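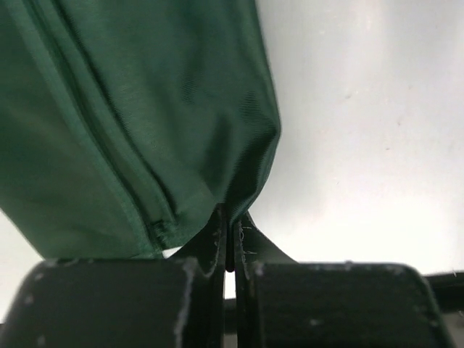

Cristian Chávez wrote that the last minutes have the wrong valve. The one that leaked is at the corner of Girard Street and the alley, and the one by the bridge has never given any trouble. He would like this fixed before the minutes are approved.

Danik Lake Water Users
Minutes of the winter meeting, 2018-02-05
Held at the Baka Grange Hall, back room

The meeting was called to order after the sign-in sheet went around. There were enough members present to vote.

Minutes of the last meeting
Corrected to read "Girard Street valve" and approved. The spelling of Drikurix was also corrected in both places.

Main line, Girard Street
The new valve is in and holding pressure. The trench has been filled with gravel but not paved. The county says it will not pave over gravel until the ground has thawed, and it wants the trench packed again first. Two members asked that a cone be left at the low spot near the mailboxes, where cars have been scraping. Agreed.

The bill from Drikurix Pipe and Pump came to $421 for parts. Labor will be billed separately. The invoice lists a second coupling that was not on the estimate. It was left in the pump house as a spare and the members present were fine with keeping it. Motion to pay the parts bill as presented, seconded, carried with no votes against.

Pump house
The heater was replaced in the fall and the thermostat is set at 55. Several members thought that was too high for a building with no one in it. The reply was that the pressure tank sits against the north wall and the corner behind it runs much colder than the spot where the thermostat hangs. After some back and forth it was left alone for this winter. The door still sticks. The hinge side needs to be planed and the bottom board replaced.
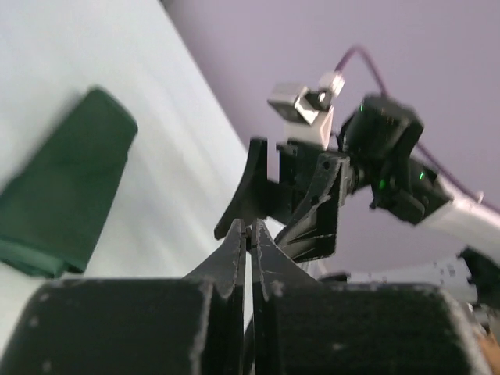
When will the pressure tank be drained and checked? In May, after the lawn watering notice goes out and before the summer members open their houses.

The tank check means low pressure for one morning. Cards will be mailed to all members on the lake side. Members on the hill will not notice any change, as they are served from the upper tank.

Water test
The winter sample was clean. A copy of the result is pinned to the board in the hall. The sample tap by the upper tank drips and freezes over, and whoever takes the next sample should bring a kettle or use the tap at the pump house. The lab takes either one as long as the form says which.

Rates
The yearly charge stays at $135 per hookup. There was discussion of billing the rental cabins at a higher rate. The owners of the cabins were not present and the item was put over to the spring meeting so they can be heard. A member asked that the notice to them say plainly what the item is, as the last such notice only said "rates." Agreed.
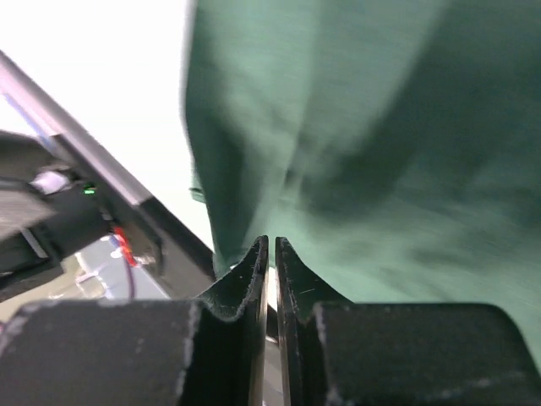 Can a member who is away all winter have the charge reduced? The bylaws have a single rate for every connected hookup, used or not, and changing that takes a vote of the full membership.

A member may ask to be disconnected at the curb stop. The fee for turning it back on is more than would be saved, and the house pipes have to be drained by the owner either way.

Hydrant on the Baka road
Snow from the plow has been piled against it again. The township was called and said to put up a taller marker. A length of conduit painted orange was suggested, to be wired to the guard post. No motion needed.

Old business
The map of the lines has still not been redrawn. The present copy shows the lake branch running under the boat ramp, and the digging last fall found it well uphill of there. Anyone who has photos or notes from the original work is asked to bring them in spring. Copies will be made and the originals returned.
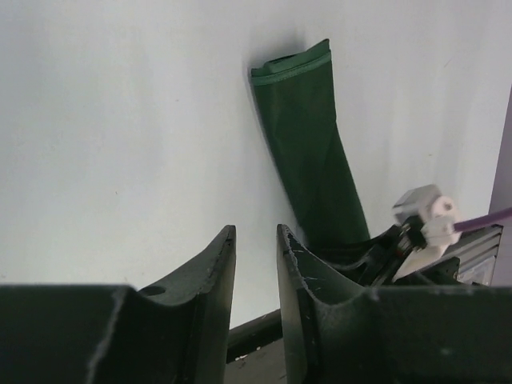
Cristian Chávez said he has a sketch that came with his house and shows the lake branch turning at the old pear tree, uphill of the ramp. The tree is gone but the stump can be found. He will walk the line with a probe when the frost is out and mark it with stakes.

New business
Request for a hookup at the lot past the last cabin. The owner needs to show a recorded easement first. A letter to that effect will be sent.

Trees leaning over the upper tank: the larger one should come down before it leafs out. Get a price.

Next meeting in the spring, same room. Bring your own chair cushion if you want one. Adjourned.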